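Clatach Shelf Set, data card
Last edited 9/30/22

What it is
Clatach is a set of demonstrations for a policy that should learn to take jars off a rack and put them back. People collect them by hand with the Setden gripper - two fingers, one camera, no arm attached. The Endamthorpe office supplied the rack and opinions about where it should go.

What's in it
29 sessions, each with its own folder. Jars are clear glass, which the depth estimator regards as a personal insult. Timestamps from July drift by two frames; run the Cabral sync script before training on them.

Known gaps
Lids are barely covered. Backgrounds are mostly office, so expect a policy with strong feelings about desks.

Sample view
Two spice-cupboard sorts of jar on the black rack, orange-yellow powder in one and grayish-beige grains in the other, with the fingers still apart.
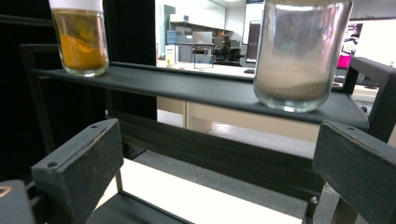
Loading
Point the reader at the top folder and leave the file names alone.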